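Relabeling the wrist camera episodes, part two

The last post ended with the policy doing well on needle pickup and badly on everything that involves thread. I have spent the weeks since on the thread half. The short version is that most of the loss came from how I had cut the demonstrations into phases, and a smaller part came from the action representation. The network itself is unchanged.

The training set is 566 demonstrations of single stitches on tissue pads, teleoperated at the Gandholm bench. Each one was segmented into reach, drive, extract, wrap, cinch and release. I took those boundaries from gripper open and close events, which are cheap to detect and line up well with the needle phases. They line up badly with wrap. During a wrap the needle side can stay closed for the whole maneuver while the other tool opens, takes thread and closes again, sometimes twice. My segmenter called the first closure the end of the phase, so a good share of the wrap data was being fed to the policy as cinch.

The wrist view makes the ambiguity plain. One driver has the needle, the other has thread between its jaws, and gripper state alone says nothing about which phase this is.

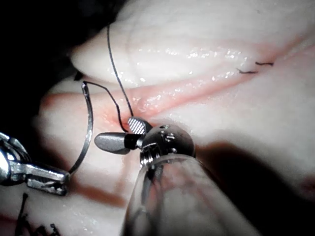 Keegan Costigan objected that phase labels should go altogether, and that a long enough history window would let the policy infer the phase without being told. I tried it at 60 frames. It matched the relabeled version on reach and drive and fell behind on wrap, where it tended to start pulling before the loop was closed. It may do better with more data. With what I have, the labels are worth keeping.

The new boundaries use two signals. The first is gripper state, as before. The second is the relative motion of the two tool tips, low-pass filtered, with a phase change allowed only when the tips separate past a threshold while the thread side is closed. I checked the boundaries by hand on 300 episodes and moved 10 of them. The script is called Danlow and it is not pretty, but it runs on the raw kinematics and needs no images.

The action change is simpler. Targets for the thread-side tool are now expressed in the frame of the needle-side tool during wrap, and in the camera frame everywhere else. Flynn Tipoki suggested switching back before cinch instead of after it, and that removed a jump in the commanded position at the handover. I had been hiding that jump with smoothing, which also delayed the release.

Cinch is still the weak phase. There is no force channel on this setup, so tension has to be read from the thread: how straight it is, and how the lip of the incision moves as the slack goes. A straight thread is a poor measure on its own, as it looks much the same over a wide range of loads.

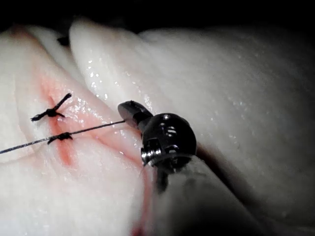 Thread held in the jaws, with two knots on the incision.

I am adding an auxiliary head that predicts thread curvature from the wrist image, trained on hand-traced centerlines. Tracing is slow. Specular highlights on the pad break up the line, and anything that thresholds on brightness picks up the sparkle as well. The McPhee tracing tool handles this better than mine did, so I have switched to it and dropped my own.

Next is a rerun on the Skavasberg pads, which are stiffer, with the same checkpoint and no fine-tuning. I expect reach and drive to transfer and cinch to overpull. Those runs start Monday.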